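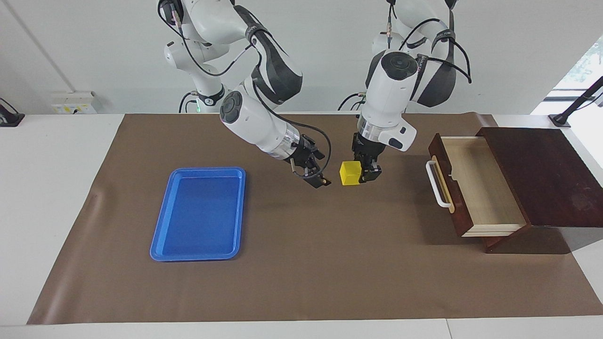 Cabinet with the drawer open, blue tray, yellow cube

Hi all,

Quick one before I run. Answering Girish below, and Zakhar who asked me the same thing off list.

Wood color – dark reddish brown on the body, the drawer itself is light wood. I would not stain the drawer to match. Kolbrún did that on hers in January and it stuck every damp day untill she sanded it back.

Handle is the white U-shaped one, rounded at both ends. Sits on a pale beige plate on the front. Keep the plate if yours still has it, the holes behind it are ugly.
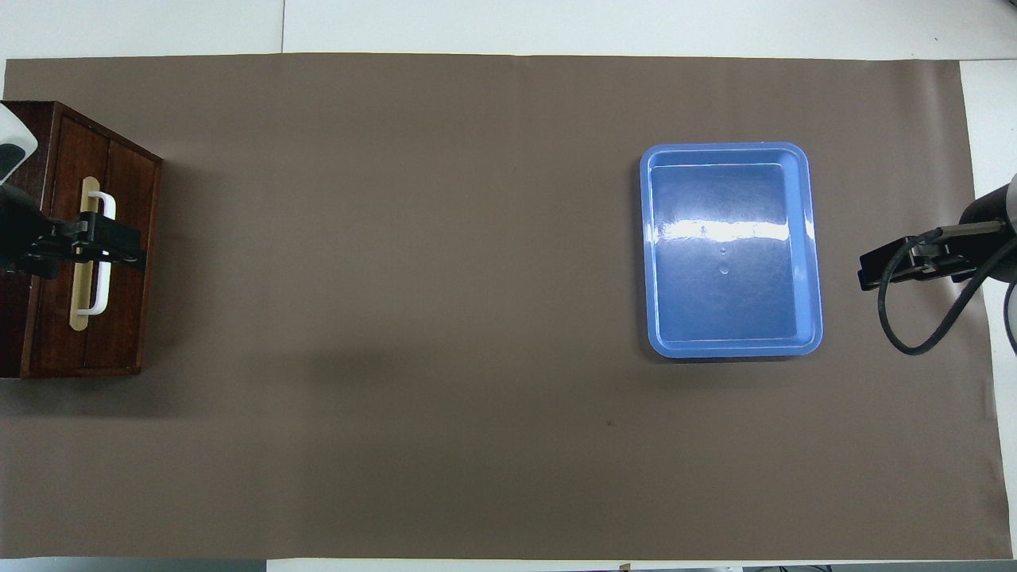
Handle and plate, tray off to the side

Tray is plain blue plastic, rounded corners, raised rim. Good for cubes while you sort. Measure before you buy one to live in the drawer, mine came from Bromholm and was too long. Sent it back.

Brown paper under everything. I get the 60 foot roll, lasts me ages. Creases a bit, who cares.

Still need from people:
drawer depth, inside, front to back
handle screw spacing
whether your cubes are the Arnley size or the small ones

Harsh has the sheet, send numbers to him please and not to me. I will loose them.

Aarti

On Thursday, April 3, 2025, Girish Pandey wrote:
> Does anyone have a decent look at the cabinet with the
> drawer out? Mine came without a handle and I can't tell
> what used to be on there. Also what are you all using to
> hold the cubes when the drawer is being cleaned? I have
> 400 of them in a shoe box and the box is giving up.
>
> Girish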